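Simulated kitchen for a home-built arm: door joints and reach

Posted in Workshop and Home Builds
Sosis

I am building a seven-joint arm in the shed I share with two neighbours. The real one is a pile of printed housings and gearboxes at the moment, so I have been writing the control code against a simulated kitchen on my desktop. The arm in the simulator is a stock white model that came with the package. I will swap my own in once I have weighed all the parts.

The first job I set it was getting a plate off the lower shelf of the fridge. Mostly this works, but when the arm goes in past the open door the elbow ends up very near the door bins. With my collision margin set to 10 mm the planner gives up on most runs. If I drop the margin to 2 mm it finds a path every time, but I would not trust that on real hardware, as my printed joints have more play than that. The fish is only there to put some weight on the plate.

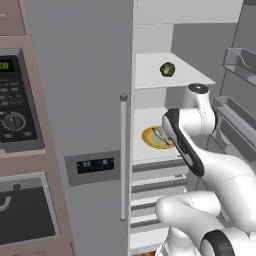 What I have tried so far

Moving the base back helps with the fridge and then spoils the reach to the microwave, which is in the tall unit next to it. I would like one base position for both. I have also tried seeding the planner with different elbow poses. That made it faster but did not change how often it failed.

The microwave is the second job and has its own trouble. 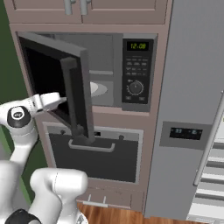
Joint friction is the part I understand least. I left damping on all the hinges at the default, and a light push sends a door to its limit, where it bounces. Real doors at home do not do that. I put some friction on the microwave hinge and now the door stays where it is left, but the fingers slip when they start pulling. I also wonder about the handle, as its lower end hangs down in front of the oven and overlaps the oven handle. On some runs the code that picks a grasp point chooses the wrong one of the two.

The controller is running with a 10 ms step. Any advice on the margin, the hinges or the handles would be welcome.

Gerkport

Taking the margin first. Do not use one number for everything. Most planners let you set it per link or per pair of bodies. Keep 10 mm for the elbow and forearm against the door and the bins, and use the small figure only for the fingers against the plate, where you want contact anyway.

Then look at the fridge door angle. If it is not fully open, open it further before the arm goes in. I lost a whole April to something like this with a cupboard, and another few degrees on the hinge fixed it.

Check your joint limits as well. If your wrist model is allowed a full 360 degrees and your cables at home are not, you will have to redo all of this later.

For the hinges, use damping and friction together. Damping stops the bounce at the end of travel. Friction holds the door still when you let go. Start with very little of each and raise one at a time. If the fingers slip as soon as they pull, look at the friction on the finger pads before you blame the hinge. Mine were set as if they were made of glass.

Itia

bigger gripper

Sárközi

On the two handles - give each one its own named grasp frame in the model file and have your code ask for it by name. Picking a handle out of the camera view is a separate problem, and you can come back to it once the motion works.

I would also shorten the step. 10 ms is fine for moving through open air but it is long for contact, and some of your slipping may come from that. You can leave the controller at its present rate and only run the physics faster.

For the base position, set up a grid of places on the floor, run both jobs from each one overnight and save the results to a file. I did 2525 runs like that for a bench arm and the best spot was one I would never have picked by eye. It was further to the side than I expected and turned slightly away from the work.

Sosis

Thanks. The separate margins have sorted out most of the fridge failures. Named frames are in now too and it has stopped going for the oven. I had the pads at the default friction, so I will change those next and then leave the grid running overnight.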